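Why Does the Toilet Flush? The Secret Science of the Smallest Room

Have you ever pressed the handle, heard that great big WHOOOSH and wondered where everything goes? You use a toilet every single day, and there is some really clever science going on inside it. No plug, no batteries, no engine. Just water, air and gravity!

Let's start at the top. Behind or above most toilets there is a box called the cistern. Sometimes you can see it, and sometimes it is hidden away inside the wall. The cistern is a store of water, waiting for you. When you press the handle or the button, a valve at the bottom opens and all that water rushes down into the bowl in just a few seconds. Speed is the important bit here. If you poured the same water in very slowly, it would trickle away and take nothing with it!

Now for my favourite part, the bend. Behind the bowl is a pipe that goes up, over a hump and down again, a bit like a swan's neck. Most of the time the water in the bowl sits quietly, because it isn't high enough to get over the hump. Then you flush, the water level shoots up, and over it goes. In many toilets the pipe fills up completely and the falling water pulls the rest along behind it. We call this a siphon (say it SY-fun). When air gets into the pipe, the siphon stops. That's the gurgle you hear at the end!

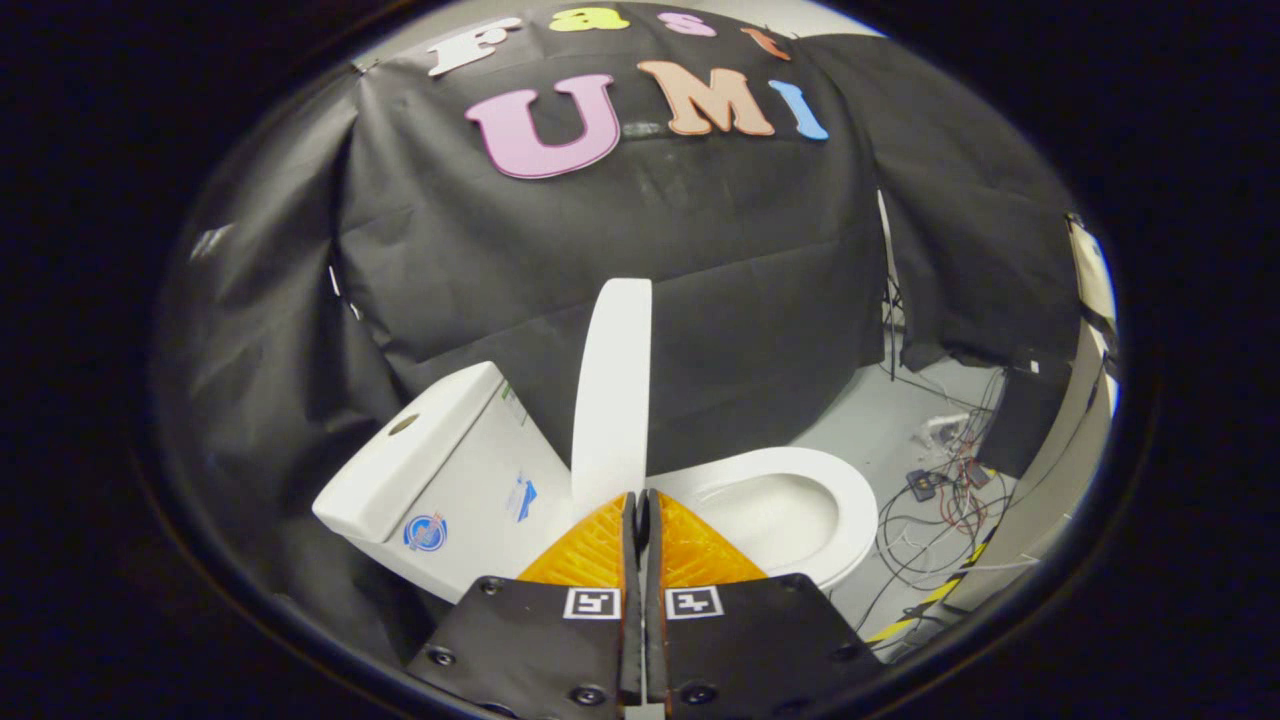 A white toilet against a black cloth, with bright foam letters higher up.

Some water always stays behind in the bend, and it has a very important job. It blocks the pipe like a little watery door, so that smells from the drains can't creep back up into your bathroom. Clever, isn't it? The first person to get a patent for a flushing toilet with a bend like this was a Scottish watchmaker called Alexander Cumming, way back in 1775.

Meanwhile, up in the cistern, something is floating. It's called (you guessed it) the float! As the cistern empties, the float drops down and opens a tap. Fresh water pours in, the float rises again, and when it gets high enough it shuts the tap off. So the toilet fills itself up and knows when to stop, all on its own.

Try it yourself: make a siphon

You will need 2 plastic cups, a bendy tube 40 cm long (the sort used in fish tanks is perfect) and a grown-up who doesn't mind a wet table.

Fill one cup with clean water and stand it on a pile of books. Put the empty cup down on the table. Push the whole tube under water in a washing-up bowl until all the bubbles have come out. Put a finger over each end, then place one end in the top cup, under the water, and the other in the bottom cup. Let go of both ends and watch! The water climbs up over the edge of the cup and runs down the other side. Now lift the top end out so that air gets in. What happens?

Written by Pui-shan Yau for the Plenden young scientists' page, ages 8 and up.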